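# Toddler will only eat beige food, is it worth buying the play food sets or is that a waste of money?

Long one, sorry, I've had this typed up in my notes since December and kept deleting it.
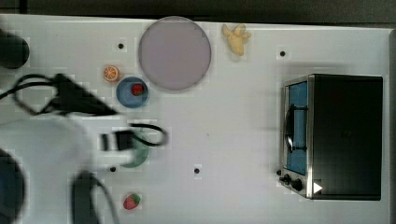
So my son is 2 and he used to eat everything. Sweet potato, peas, salmon, you name it. Then one morning he decided fruit was the enemy and it spread from there. We are now down to 6 foods and they are all the same color: toast, plain noodles, crackers, one brand of chicken nugget, pancakes, and the inside of a roll (never the outside, don't even try). He drinks milk fine and his doctor isn't worried about his weight, she said to keep offering and keep it low pressure.

My sister-in-law swears by letting kids play with pretend fruit and "serve" it to everybody so the real stuff isn't so scary. She used a Jumo set with her girls and they did eat strawberries afterward, but her girls also ate olives at ten months so I don't know that it proves anything!

My questions are:

- Did playing with toy food ever carry over to the actual table for you?
- Is it worth getting a nicer set? I've been looking at the Dresow one and it costs more than I spend on real fruit in a month.
- What do you do at dinner when they cry because there's a blueberry on the plate?

I'm so tired of throwing out cut-up fruit. Any ideas welcome, even weird ones.

---

## 2 answers

**Rhodri Gape**

Oh man, the inside of the roll. We had one of those. She's in second grade now and ate a whole plate of stir fry last night, so take heart!

On the play food, yes, it helped us a bit, but it was slow and I wouldn't expect him to go from a pretend orange to a real orange in one afternoon. The part that got her going was when we mixed the real thing into the game. We'd have her little cafe set up on the kitchen floor, she'd take my order, and I'd ask for a banana and hand her a real one to "cook." No eating required. She'd peel it (badly), mash it, give it to the dog, whatever. I think it was a good few weeks of that before she licked her fingers, and I had to go stand in the pantry so she wouldn't see my face.

As for which set, I'd get the cheap one. We had a Giraldo set from a yard sale with half the pieces missing and she loved it the same as the fancy one at her grandma's. If he still puts stuff in his mouth, look at the size of the pieces and skip anything that could fit all the way in. Check the age on the box too, a lot of them say 3 and up.

For dinner, what worked at our house was a second dish. She got her plate with the safe food on it and then a small bowl off to the side for the new thing. It could sit there all night. If she wanted it moved farther away she was allowed to push it herself, and that cut the crying way down because she felt like she was in charge of it. I also quit saying "just try one bite." I must have said it 999 times and it never got me one single bite.

The other thing is go tiny. I used to put out half a cup of blueberries and then get mad when I was scraping them into the trash. One blueberry! Cut in quarters at his age. If he ignores it, you've lost one blueberry. And frozen fruit is your friend here, you can take out a couple pieces and put the bag back.

Stuff close to what he already eats is worth a try too. We went from pancakes to pancakes with banana mashed in, then a thinner pancake with slices on top. The first batch got rejected because it had "dots." I used a riper banana the next time and she ate it, no idea why.

> *Comment from the original poster:* The second bowl!! Ok trying that tonight. He does love pushing things. He'll probably push it off the table but we'll see.
>
> *Rhodri Gape:* Get one of the suction ones, haha. We had a Multetti that stuck pretty well until she figured out the tab.

---

**mudpie_and_co**

dont buy the toys. just eat fruit in front of him and dont offer him any. mine can't stand it when I have something he doesnt. worked with peaches and watermelon, did not work with anything green

also if he starts dropping foods off the list you've got now, or gagging a lot, go back to the doctor and ask about a feeding therapist. we waited too long with my oldest and wish we hadn't

> *Comment from the original poster:* Thank you, I'll keep an eye on that. So far the list is holding, it's just not growing. I ate a pear at him this afternoon and he said "no thank you mama" and left the room.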